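Home Walks Boats Talks Contact

Talks and notes

Grurport in the off season - speaker notes
Given by Annelore Frerichs at the Midach travel evening, November

Start with the map. Grurport is at the far end of the bay, and the coast road stops there. Most people in the room will have been to Midach and turned back. Ask for hands.

How to get there. The bus from Midach takes the inland road and stops above the town. From there it is a walk down 350 steps to the harbor. There is a ramp behind the church for anyone with a suitcase - mention this early, people always ask.

The harbor. Small, curved, houses right up to the water. The fishing boats come in before eight in the morning and sell from the quay. By ten it is all over. Tell the story about Raimo Huttunen and the squid, but keep it short.

The town. Population 3,854 at the last count on the notice board, and a good part of them leave for the winter. Two bakeries stay open. The one on the upper street does the chestnut bread.

The chapel at Tesitz. Five miles along the cliff path, or take the boat. The boat runs only if the sea is calm, so check at the kiosk the evening before. The path is well marked but has no shade and no water. Allow roughly 3 hours on foot with stops. The key is kept at the house next door. Knock and wait.

Pause for water. Pass the postcards around.
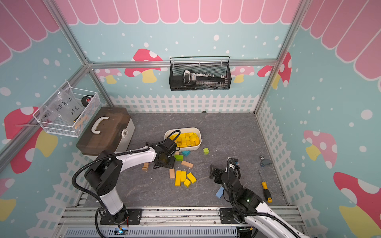

Photo: Nicanor Beltrán

Where to stay. The Weerasinghe guesthouse is open all year. Ask for a room at the back, the front ones get the church bell. There are rooms over the chandlery too, cheaper, with a shared kitchen. The big hotel on the point closes at the end of October.

Food. Go where the lunch menu is written by hand and has four things on it. Anchovies are good even out of season. Dinner starts late, and some places want you to book by noon.

Weather. Bring a proper coat. It rains hard and then stops. After a storm the lower quay is shut until they have cleared the weed off it.

Questions. Someone will ask about parking. There is a lot at the top by the bus stop, free from November to March.

Filed under: Coast and Harbors, Talks

Recent talks
Walking the Tesitz cliffs - Tiburcio Trujillo
Island ferries on a small budget - Bernadette Tran
Midach market and the old salt road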